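The gripper that goes home in a carrier bag

I have been handed some odd things to hold in the name of journalism, but never half a robot. No arm, no wheels, no blinking head. Just the hand, with a place for me to grab it from behind, and a camera looking down at the fingers.

"Go on," said Kevin McGrath. "Tidy up."

We were on the upper floor of the old seed warehouse at Loltcombe, where a small outfit called Sudness has been trying to teach robots to do ordinary jobs on ordinary tables. I'd expected a lot of heavy machinery, and there is one arm, bolted to a bench at the far end. But most of the teaching happens a long way from it, with people like me wandering about and picking things up.

The idea is simple enough that I got it on the first go, which doesn't happen often in this job. If you want a robot to copy people, you need to show it lots of people doing the thing. The usual way is to sit someone at a set of controls and have them steer the arm, and it is slow, fiddly work. (I had a turn at that as well. I spent 11 minutes failing to pick up a sponge.) With the hand-held version you skip the arm and do the job yourself, using the same kind of fingers the robot will use later. The camera records what the fingers see, and software works out how the hand moved. Later on, the arm gets the same fingers and the same view, and has a go.

Kevin's group has collected 2000 of these little recordings since January. Each one is a single job from start to finish, and they were made in kitchens, sheds, a school art room and the back office of a garden centre in Cledaswood. He's very keen on the variety. A robot that has only ever seen one clean bench, he told me, gets terribly upset by a tablecloth!

So I tidied. It's a strange feeling at first – your own fingers are tucked behind the thing and you have to think in pinches. I kept coming in too steep. I also kept wanting to use my other hand, which is against the rules, and Kevin had to tell me off twice. After a while, though, I stopped thinking about it and started nattering, and he said that was when the recordings usually got good.

What I hadn't understood until I saw the recordings played back was how close everything is. You don't get a nice view of the table. You get the two fingers, a bit of linkage and whatever is between them, looming like furniture.

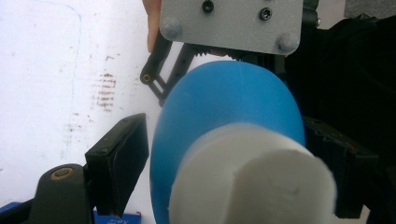 The gripper's view: black fingers either side, with a thick white cylinder and something large, round and blue between them.

The robot has to make its decisions from pictures like that one, and I think I'd struggle.

Does it work? Partly. The group's test was a clearing-up job in a room the arm had never been in, with objects it hadn't met. Trained on 500 recordings from a single room, it mostly made a mess of things. Trained on the same number spread over lots of places, it finished the job in 57 per cent of its tries. Kevin was pleased with that and a bit cross with it too. The failures are nearly all the same sort, he says: the fingers close a moment too soon and nudge the thing away.

They have a fix in mind, which they call the Jelínek pause, a short wait before the fingers shut so the software can take one more look. It hadn't been properly tested when I visited, and the arm was switched off for the afternoon while someone hunted for a loose cable.

I asked if my own efforts would go in with the rest. Kevin scrolled back through them for a bit. He kept four and asked if I'd like to do the sponge again.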